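Shop notebook, finishing bench
Dec 3, 2025
Entry by Harvey Gagnon

Hide glue, open time and the Villalba chair

Picked the chair back up today. It has been sitting in clamps with nothing in them since the dry fit, and the rear legs have moved a little, so the first hour went to checking the shoulders again. The left rear one needed two passes with the shoulder plane. The right was fine. Stretchers still go home by hand with a push, no mallet, and that is how I want them.

The old glue is all off now. Warm water on a rag, left to sit, then a toothbrush and a dull chisel. One mortise in the back rail had something else in it, yellow and rubbery, from a repair before ours. Water did nothing to it. Vinegar softened it enough to scrape. I went back over that mortise with clean water afterward and left it open overnight before today's work, so there should be no vinegar left to argue with the new glue.

Glue tests. I wanted to know how much time I really have on the side assemblies before the glue gels, with the shop as cold as it is this week. Three batches on scrap beech, same granules, all soaked overnight and heated in the small pot.

Batch A, plain. Brushed on both faces, parts at shop temperature. Skinned over before I had the second piece lined up. Joint came apart by hand an hour later with a chalky look on both faces. Chilled joint, no surprise.

Batch B, plain, parts warmed first on the radiator shelf. Much better. Enough time to seat one tenon and square it, and I would not want to try for two.

Batch C, with urea at 10 percent of the dry glue weight, parts warmed. Stayed tacky long enough to put a whole side together without hurrying. Left it clamped until the end of the day. The sample broke in the wood, with beech fibers across most of the face.

I tried 20 percent urea back in March on the Jusier frame and did not like it. It stayed open forever but the squeeze-out was still soft the next morning, and one corner crept in the clamps. Stay at 10 for chairs.

Baptiste Texier says he never uses urea and just works faster. He also keeps his bench next to the heater. I asked him to try a side assembly at my end of the room and he declined.

Water to glue is still the part I am least consistent about. I weighed everything today. Last time I went by eye, and the pot ended up thin, running off the brush in drops. It should run in a string and then break into drops further down. Top up with hot water, a spoonful at a time, when it stops doing that. The lid stays on the pot between joints.

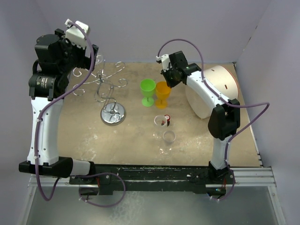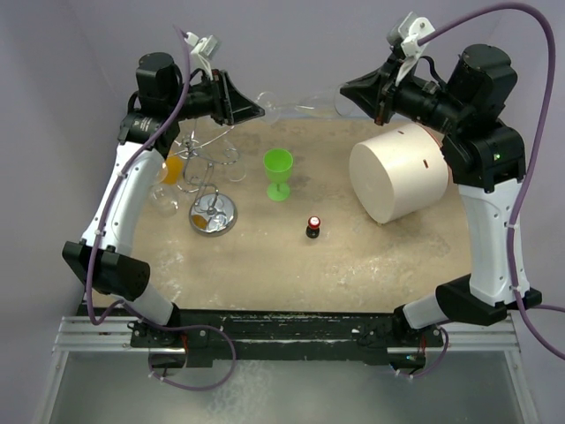

Can the glue in the pot be reheated tomorrow, or does it have to be thrown out?
It can be reheated if it goes into the refrigerator tonight with a lid on, and I would use it up within a few days. Throw it out if it smells bad or stays thin after it cools.

Order of assembly, for whoever helps me with this:

Left side first. Front leg, rear leg, seat rail, two side stretchers. Warm the tenons and the mortised faces, but leave the rest of the leg alone. Glue in the mortise with the small brush, a thinner coat on the tenon. Seat rail goes in before the stretchers. Clamp across the rail, check the diagonal, then clamp low.

Right side the same way, after lunch or the next day. I would like the left side to be out of clamps before we start it, mostly so I can lay one on top of the other and see whether they match.

Then front and back rails, all at once, on the flat table. This is the one that needs two people. Batch C glue, everything warmed, clamps already opened to width and set out in the order they go on. Put it on its feet before the glue gels and rock it. If it rocks, shift the clamps now.

The corner blocks go in last, rubbed joints, no clamps. Plain glue for those. The quick grab is useful there and I do not want urea slowing it down.

The back splat floats in its groove and gets no glue at all. Somebody glued it before, which I think is how the crest rail got its split. The split has been closed with thin glue worked in from both sides and taped. It has a day and a half on it now and looks tight. I will not put any load on it until the back is together.

Other things

The Vondero clamps are slipping again, the two with the worn pads. I cleaned the bars with mineral spirits and rubbed chalk on them, which helped one. The other goes in the repair drawer. Please don't hang it back on the wall.

Moisture meter read 8 percent on the new stretcher stock and the same on the old legs, so there is no reason to wait on that. The board for the replacement slat is wetter than I like. It is on stickers under the window bench with a pencil note on the end.

Color matching for the new stretcher: walnut stain over a weak tea wash was closest, sample three on the stick. Sample four is too red. I have not tried shellac over either one yet. Baptiste has garnet flakes soaking and says I can take some off the top once they have dissolved.

The Jidano stool came back. Same leg, same joint. I had glued it with the parts cold, and the faces look exactly like batch A. I will knock it apart when the chair is done and do it over with warm parts. No charge. The owner wasn't upset but would like it before the holidays.

Supplies: granules are low, 76 grams left in the jar by the scale, enough for the sides and probably not for the final glue-up. Order more of the same grade, and a second small brush, since the good one is shedding. We also need a thermometer for the pot. The old one reads high compared to the kitchen one, and I have been running the pot cooler than I thought because of it.

Tomorrow: soak fresh granules first thing, warm the left side parts, glue the left side. If there is time left, cut the new slat to rough length and put it back on the stickers.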